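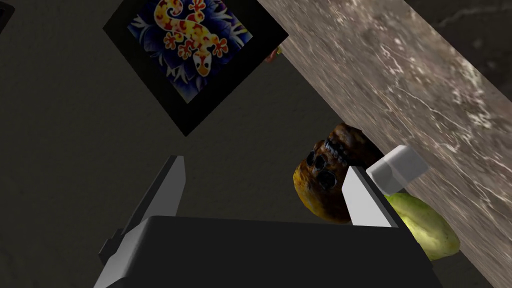 Picture Framing Technician (part-time, fixed term)
Pinura Print & Frame, Braditz workshop

Pinura supplies framed prints to hotels, clinics and rental properties. The Braditz workshop is hiring one technician to assemble and check frames for the Cuesta order, a run of 1,000 pieces due for delivery in July.

Duties

Cut mats and backing board to the job sheet. Join molding, fit glazing and seal the back of each frame. Check corners for gaps before the piece goes to packing – open miters are returned to the joining bench.

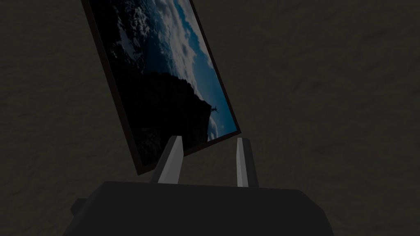
Cloud print in a thin dark reddish-brown frame.

Most of the order uses narrow profiles, which show joining errors easily. Wider black profiles are used for the animal and pattern prints. Applicants should be able to work with both.
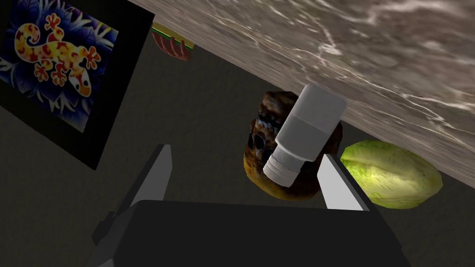
Requirements

At least 2 years of bench work in framing, cabinet making or a similar trade. Accurate reading of a tape measure in inches and millimeters. Ability to lift 40 lb. Experience with an underpinner is preferred but not required.

Hours and pay

Four days a week, day shift only. Pay is hourly and depends on experience. Overtime is possible in the final weeks of the order.

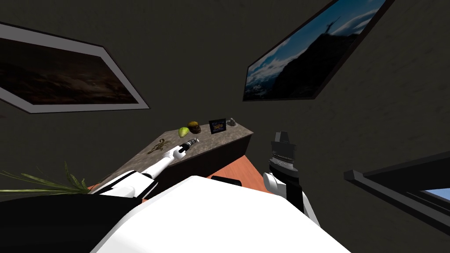

How to apply

Send a resume and the names of 2 references to the Braditz office, quoting job number 261. Applications close Wed 22 April. Short-listed applicants will be asked to complete a paid bench test – one mat, one joined frame.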